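Sunday, 22 September 2019. I promised some of you a thread about my plastic bowls and cups, so I will try. It will be long, please have tea.

It started in July. We moved to the new flat and the box with the good dishes was the only one which arrived badly. Two plates survived. I put them on the shelf and I did not want to buy porcelain again.

So I looked for plastic. My mother had always plastic for the balcony and the garden, and she used it for everything: washing cherries, mixing dough, feeding the neighbour's hens. I wanted the same, only in better colours.

First shop was Brillunska, near the tram stop. Very pretty things, all of them grey or cream. I asked the lady if they have something more cheerful and she showed me a light grey.

Then Lovance, the household shop behind the market. They have a wall of bowls there, sorted by size and not by colour, so you must dig. I was digging for 40 minutes. My husband went to wait in the bakery.

I had one rule for myself: no sets. In a set everything has the same shape and only the size changes, and then I never take the middle one. I wanted bowls which are really different from each other, some deep, some flat.

The pink one was the first which I took. It is large and the sides go outwards, so it is good for a salad when people are coming. Also for crisps, but then the crisps are finished too quickly.

The shallow purple bowl I nearly left in the shop. I thought, what can I put in something so wide and flat? Now I use it every day. Tomatoes, peaches, keys, the post.

Cups were more difficult. I wanted tumblers without a handle, because handles take so much space in my cupboard. Purple, lime green and orange. I was looking also for a blue one, but they did not have it in this shape.

For the cloth I must say thank you to my sister-in-law, who has strong opinions. I had a white one and she told me it looks like a dentist. The dark green was her choice and I admit she was right – on the green every colour becomes stronger.

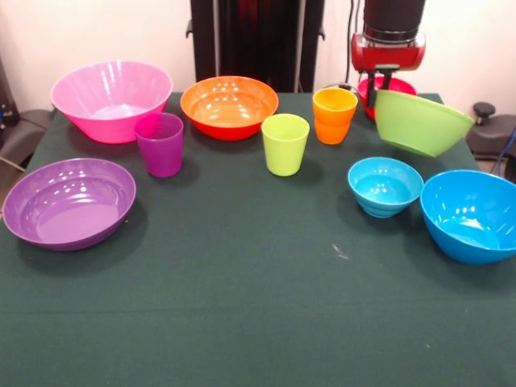
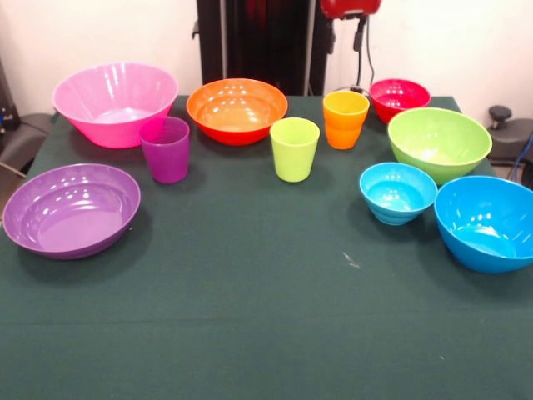

Now the washing, as three people asked me already. I wash by hand with warm water and a soft sponge. Please do not use the rough side, it makes small scratches and after this the shine never comes back. I ruined one old bowl like this.

If something with tomato sauce was inside, I rinse it immediately with cold water, and only then with warm. For old orange stains I make a paste from baking soda and a little water and leave it overnight. It helps with most of them, but not with curry. With curry I gave up.

I do not put them in the microwave. On the bottom of some there is a sign which allows it, on others there is nothing, and I cannot remember which is which.

About stacking. The flat purple one goes at the bottom of the cupboard alone, and the deeper bowls I put inside each other. Between them I place a piece of kitchen paper, otherwise they stick together and I need a second person to pull.

Somebody wrote to me that Skeletti makes a drying rack where bowls can stand on their side. I looked at it, and it is nice, but it is longer than my whole worktop. For now I use a towel.

Which colour for which food? My husband says it does not matter. For me it matters. Green salad in a green bowl looks sad. In the orange one it looks like a holiday. Plain yoghurt is best in blue, and strawberries I would never put in red.

If you are thinking to buy similar, smell them in the shop. I am serious. A strong smell stays for weeks, and I returned one bowl to Fashola only for this reason. They gave me the money back without any questions.

Next weekend the whole family comes for lunch and everything will be in use. I still need a big spoon for the salad, if possible not a grey one. Suggestions are welcome – I read all the replies, even if I am slow to answer.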